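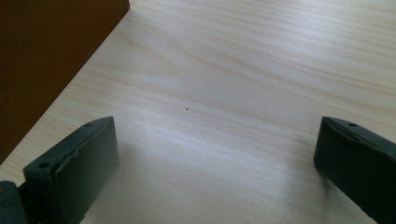

Recording Two-Hand Demonstrations of Lidded Boxes: A Working Procedure

Prepared by the Pranier group. Last revised 3 March 2024.

Scope

Pranier teaches two-arm policies from demonstrations recorded by people. The operator works with one gripper in each hand, and the resulting trajectories are used to train a policy that we call Hurko. This page covers one task family, the opening and closing of a box with a hinged lid. Cloth folding and cable routing have their own pages.

The current box set holds 2418 accepted episodes. New operators are asked to read this page in full before adding to it.

Before the session

1. Clear the tabletop of everything except the box assigned for the session.
2. Set the box at a new angle for each episode. Early batches had the box squared to the table, and policies trained on them failed when it was turned.
3. Check that the wrist cameras and the head camera share one clock. Run the sync script twice and compare the offsets.
4. Open and close both grippers fully, so that the width reading covers its whole range. 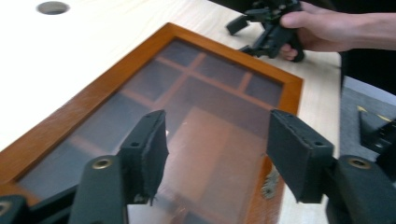

Wrist view of the glass-topped case, with the finger pads on either side.

Glass deserves separate mention. Reflections move as the gripper moves, and the pose tracker can mistake them for fixed features of the room. Keep the wrist moving slowly over a glazed lid. If the tracking light turns amber, stop, discard the episode and begin again from the rest position.

Recording an episode

1. Begin with both grippers open and away from the box. Hold still for 2 seconds.
2. Bring the steadying gripper to the side of the box first.
3. Lift the lid with the other gripper. Use one continuous motion where possible.
4. Release the lid only when it rests on its hinge.
5. Move both grippers clear and hold still again before ending the episode.

The hold at each end allows the segmentation step to find the start and finish without manual marking. Episodes without it are dropped automatically.

The two grippers need not match in size. Hurko receives finger width as a fraction of full opening, and each device is calibrated on its own. Operators may exchange hands between episodes – this is encouraged – but never within one. 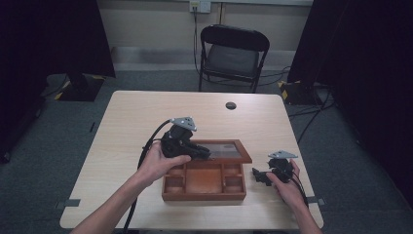
Onni Kauppinen asked during the December review whether a lid that slips halfway should end the episode. It should not. A recovery is useful training material, provided that the operator corrects the slip with the grippers and does not put one down. Mark such episodes with the tag "recovery" when saving.

Checking the batch

Review every batch of 100 episodes before it is uploaded to Wurach, our storage server. Play the wrist views beside the head view and confirm the following:

Both holds are present.
Gripper width changes at the same moment in the log and in the video.
The tracked path has no sudden jumps.

Reject any episode that fails a check. Do not trim it to fit.

Stretches in which the fingers hold nothing should be kept. When we removed them from a trial batch, the trained policy closed its fingers too early on the approach. Training with those stretches restored brought the opening width back to that of the operators.
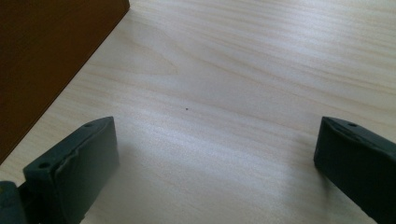 Would it not be enough to keep a short sample of the open-finger footage, wrote Ikhsan Latuheru in a comment on the previous version, given how much storage it takes up? We tested this with the Lui subset, keeping one frame in 9 from the approach. Early closing returned, although less often than before. Full-rate footage therefore remains the rule for this task family.

Upload and naming

Name each batch with the task, the box and the operator number, in that order, separated by underscores. Copy the calibration file into the same folder. Batches without a calibration file are held in the queue until the operator supplies one.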